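Platuner @platuner_diary
Student project diary. Hand-held grippers, folded clothes, too much coffee.

1/ Good evening all. Many of you asked how is our club project going, so I write a thread. It will be long, please take a tea. For new followers: Platuner is the name of our team, we are in the robotics club Kuruvia, and this year we try to teach a machine to tidy clothes from a bed.

2/ We don't begin with the robot arm. We begin with the hand-held tool. A person holds it, does the task, and the camera on it records what the fingers do. Later the arm must learn from these recordings. I explained it in April also, but then I had 29 followers and most of them were my cousins.

3/ The task for the autumn is called Flamari. The rule of Flamari is short: one garment is lying on a bed, you must take it by the collar, lift it, and put it down folded in half. With your own hands it is a matter of a moment. With two plastic fingers it is a different life.

4/ Our adviser Martti Valtonen gave us a target of 2000 good recordings before the winter demonstration. "Good" is his word and he is strict with it. If the garment falls, it goes in a separate folder. If you forget to close the fingers at the end, separate folder. If your sleeve comes in front of the lens, he sends you the clip with only a question mark.

5/ As of 7th November we have 197. I know. I can do the subtraction myself, thank you.

6/ Why so slow? First reason, we spent much time on towels. Towels are kind. They are flat, they have four corners, and they don't hide anything. We became very confident with towels and then we went over to jackets, and our confidence was finished in one evening.

7/ A jacket has two layers at least, sometimes it has lining, and the fingers like to take only the upper one. Then you lift and half of the jacket stays where it was. The collar is better because it is thicker and it gives the fingers something to hold. So now we go to the collar always.

8/ Dark jackets are the worst. Dark cloth, dark fingers, dark shadow in the folds. I asked in the club chat if we can do only light clothes and Martti wrote back: "Do people in your town wear only light clothes?" So we do the dark ones.

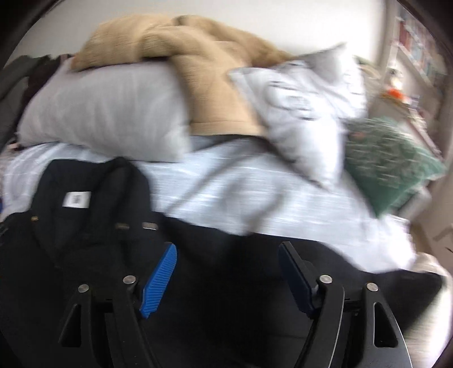 Photo: Platuner team / Kuruvia robotics club

9/ Down at the jaws in this one you have the black garment, and the small white label near the collar. I like labels very much. When everything else is black, a label tells me at once where is the neck and which way the thing is lying. My teammates laugh, but now they also look for the label.

10/ The ribbed blue pads are the part that touches the cloth. We had smooth ones before and they slipped on anything shiny. The ribs hold better. They also collect fluff, so somebody must clean them with a toothbrush at the end of the day. This somebody is chosen by who arrived last.

11/ You see also that the bedsheet is streaky. It is the motion blur, and we talk about it every week. If you move the tool fast, the picture goes soft and the recording is less useful. If you move slowly, you get tired and the movement becomes strange, like a person who carries soup. Martti wants "normal speed, but calm". I am still looking for this speed.

12/ A question from @nieminen_builds, who is in the Nieminen workshop group: "Do you clear the bed before each try?" No. Pillows, cushion, blanket, other clothes, these can stay. A real bed has things on it. We only ask that the garment for the task is in front and that you can reach the collar.

13/ In the beginning we cleared everything, and our first small test model was quite good on the clean bed. Then we put one cushion and it tried to fold the cushion. It was very sure about it. I have the video but the team voted against publishing.

14/ Some things I learned, maybe they help another student team:
Write the notes on the same day. I believed I would remember and I did not.
Change the garment after every 7 tries, otherwise your hand does it by habit and all the recordings look the same.
Charge everything the evening before.

15/ And rest your wrist! The tool is not heavy when you pick it up. After one hour it is heavy. I made a small timer on my phone, and when it rings I put the tool down even if I am in the middle of a very beautiful attempt.

16/ Another question, from a teacher: can younger pupils do it? I think yes, for the recording part. My neighbour's daughter tried it on a scarf and she was calmer than me. The part after, with cutting the clips and training the model, needs more patience and somebody who has done it before.

17/ What comes next. We finish jackets, then we go to shirts with buttons, which I fear a little. After this the arm gets its turn, and we can see if it learned the collar from us or only our bad habits.

18/ If you are near and have an old coat that you don't need, write me a message. All sizes, zips are welcome, please wash it first. We have already too many grey hoodies.

19/ Thank you for reading, and sorry for my articles, I put "the" where it feels lonely. Tomorrow I continue from number 198.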